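Edville Civic Forum
Board: Council and Budget
Topic: Proposed change to the public comment rule

ward_two_clerk_emeritus
Posted Friday, February 14, 2025

The council has published its draft rule on public comment. Under the draft, each speaker would have two minutes in place of three, and anyone wishing to speak would have to register by noon on the day of the meeting. The first reading is set for the next regular session. Members of this board are asked to keep replies to the text of the draft.

northbank_resident
I am opposed to the noon deadline. The agenda packet for the October budget session ran to 124 pages and was amended that same afternoon. Under the draft, a person who learned of the amendment at four o'clock could not have spoken on it.

zeltlow_commuter
Zeltlow adopted a similar rule and meetings there now end at a reasonable hour. The council is elected to conduct business, and residents may still write in. I would support the draft as it stands.

northbank_resident
Written comments are entered into the record after the vote. They are not a substitute for being heard before it.

restport_road_tenant
I attended the information session on the draft and took notes, which I offer for the use of other members. The city attorney's office stated that the two-minute limit would apply to regular sessions only — public hearings on zoning and taxes would keep the present limit. 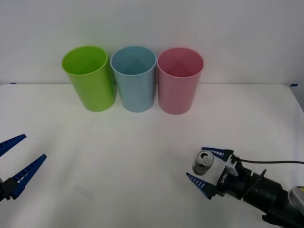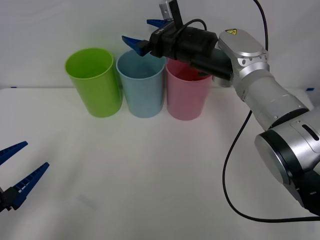 The same office confirmed that the deadline could be waived by a majority of the council. It did not say on what grounds. I asked whether an amended agenda would qualify and was told the matter would be taken under review.

zeltlow_commuter
A waiver by majority seems adequate to me.

ward_two_clerk_emeritus
I must respectfully differ. A waiver that depends on the majority is of little use to a resident who wishes to speak against the majority. Section 8 should state plainly that registration reopens whenever the agenda is amended.

kashindye_street_assoc
Our association has sent the council a petition with 581 signatures. It accepts the two-minute limit and asks that the deadline be removed.

northbank_resident
Was the limit put to your members? I signed the petition and would have preferred to keep three minutes.

kashindye_street_assoc
It was put to a vote at our general meeting and carried with 112 in favor. The wording of the petition was posted on our notice page before signatures were taken. Members who hold a different view on the limit are free to write to the council separately.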